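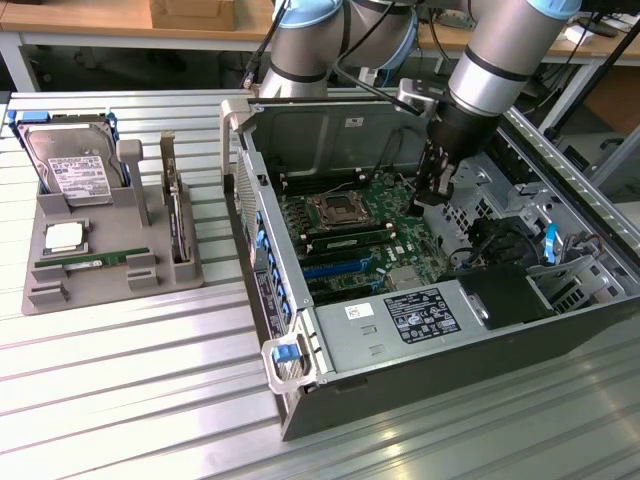 Home Notebook Bench Trials Parts Archive Search

This site uses cookies to remember your login and page settings. Accept Settings

06/05/2021
Posted by Hernstead bench

Atcombe kit, memory and card work, continued from previous page.

Powered up first thing, homed, no faults. Ran the arm through its paces slow with nothing in the gripper. Joint torques look the same as last entry so whatever that drift was, it went away when we re-torqued the base. Leave it alone now please.

Case on its side on the slotted table, same spot as before, stops bolted down. Side panel off. One RAM stick left in the board, the other one in the fixture to the left between the gray blocks. CPU out and parked in the fixture too, not doing anything with the CPU in this trial, Atcombe don't list it as supported and I want it out of the way if a finger lands on the socket. Drive in its blue caddy standing in the top pocket, expansion card in the slot beside.

What we're supposed to be deciding: do we keep the kit past the loan, buy it, or send it back. Loan is up in August. What they sell is the fingers, the wrist bracket, the printed fixture files and the Noguchi software license. Arm is ours. Gripper body is ours too but they want you to use theirs, more on that lower down.

Order for the run:
RAM out, RAM to fixture, spare RAM in. Then the card. Drive last if time.

MEMORY

Approach from above is fine. Fingers clear the heatsink with room. First pass the tips came down a hair toward the card slots and it grabbed the stick off center, lifted one end before the other. Stopped it. The Noguchi screen calls this a "soft tilt" and wants to carry on. I don't want it to carry on. Tolerance was set to their default, tightened it, second pass came up straight.

Latches are still on us. The kit has a latch routine on the menu and it works on their demo board but on this one the latch is a bit stiffer and the finger slips off the end. Did them by hand every time. If we're buying this to save hands that's a problem, write it in the report.

Insertion: better than I expected. It sits the stick in the slot, does a little rock, pushes, watches force. Feels for the notch. Put one in backwards on purpose in the fixture and it refused to push past the limit, backed off and threw a fault. Good. That's the single best thing in the package and I'd pay for that part by itself.

But — the force limit has to be set per board and the manual gives you one number and a shrug. I went up in small steps until it seated. Wrote the value on the tape on the controller. Somebody should check it against a board we don't care about before we trust it.

Cycle count on the counter when I stopped for lunch: 447. That is everything since install including the dry moves, so don't quote it as insertions. Atcombe quote 3,000 for a set of finger pads. We're a long way off that and the left pad already has a shiny patch. Could be from the card bracket. Took it off, looked, put it back on. Will look agian at the end of the week.

CARD

Standing up in the fixture the card presents its edge nicely and the pick is easy. The trouble is what you do next. It has to come in over the chassis wall and down past the blue clips at the back, and the bracket tongue wants to go in at an angle, and the stock path just comes straight down. Hit the lip. Force stop caught it, no damage that I can see, small mark on the bracket.

Made a custom path with 2 extra waypoints, one out over the rear and one tipped. Went in. Went in again. Third time the tongue missed its slot, sat proud, software said done. It was not done. So the "seated" check is only looking at the board end and knows nothing about the tongue. Flagged to Atcombe support through the portal, ticket open, no answer at time of writing.

Clips: by hand. Not even going to try.

Screws: case doesn't use them here so not tested. The Brendis chassis on the shelf does, try that one next time.

CABLE

Gripper cable runs up the arm and it's ok until the wrist turns past where we had it for the drive pick, then it pulls. Moved the tie up one joint. Better. There needs to be a proper service loop, the loop in their drawing is drawn for a shorter arm I think. Don't just zip it tight, last time that cost us a connector.

Bracket on the wrist is solid. No complaints. Edges could be deburred, caught my glove on it.

FIXTURE

Printed it here from their files. Came off the printer fine, pockets a bit tight, filed the RAM blocks until the stick drops in under its own weight. Card slot needed nothing. Drive pocket is the weak one. Drive leans if you don't push it fully down and then the pick height is off and the fingers close on the label end. Want a deeper pocket or a small stop at the back. Have the source file so can edit ourselves, which their license allows, checked.

Also the fixture is only as good as where it's bolted. If anyone moves it, re-teach the corner. Do not eyeball it. There are scribe marks on the table now.

DRIVE

Ran out of time mostly. Did a few picks from the fixture with nothing at the other end, just up and back. Grips the caddy ok. Haven't tried sliding it in the cage. The cables bundled up around the cages are going to be in the way and I don't see anything in the software that deals with loose cable at all. Support page says "dress cables prior to run." Fine, but then a person is in there anyway.

SOFTWARE, general gripes

Noguchi front end is clear enough, big buttons, teach mode is quick. Someone new could get a pick going in a morning.
Logs are bad. Log export drops the force trace unless you tick a box, and the box unticks itself on every restart. Lost the first batch this way. TICK THE BOX.
Can't name waypoints longer than a few characters so everything is called wp_a wp_b. Made a table on the wall by the controller.
Recovery after a fault always goes straight up. Over this case that's fine, over the shelf job it won't be.
Units switch between screens. mm on teach, inches on the fixture page. Caught me once already.

Gripper: tried ours with their fingers, and theirs with their fingers. Theirs closes softer at the end and the stick comes out cleaner. Ours is a bit snappy even turned down. Is it worth what they ask for it, no, not for RAM. For cards maybe. Didn't have time to do a fair side by side, the jaws have to be re-zeroed on every swap and it takes forever.

MONEY / TERMS

Kit price as quoted stands until the loan ends. License is yearly. Fingers and pads are consumables at their list price. Training is 2 days on site and they want it bundled, I'd push back, the teach mode doesn't need it and the stuff we do need (per-board force, paths) isn't in their outline. Asked for an outline with that in it.

Service: replies quick by the portal for install questions, slow for anything about results. Loaner swap on the first bad finger came fast, credit for that.

WHERE I'M AT

Memory, yes with hands on the latches. Card, not yet. Drive, unknown. CPU, not offered. If the report had to go in now I'd say buy fingers, bracket and license, keep our own gripper, skip the training, and get the tongue check in writing before we sign anything.

Don't put in the report that it "swaps parts in servers." It swaps RAM in this server, with help.

TO DO
— chase the ticket on the seated check
— re-run RAM on the scrap board with the taped force value
— deeper drive pocket, reprint in the same gray so nobody mixes up versions. Write the rev on the bottom
— Brendis chassis, measure height first, arm might not clear the wall
— photo of the left pad next to a new one
— longer tie and loop on gripper cable
— order pads, one set
— ask shipping what the return crate needs in case we don't keep it, crate is behind the door

Left it powered down, gripper open and parked, case still on the table with the spare stick back in the fixture. Panel screws in the lid of the tool box. Pls don't tidy the fixture, positons are taught.

← Older Newer →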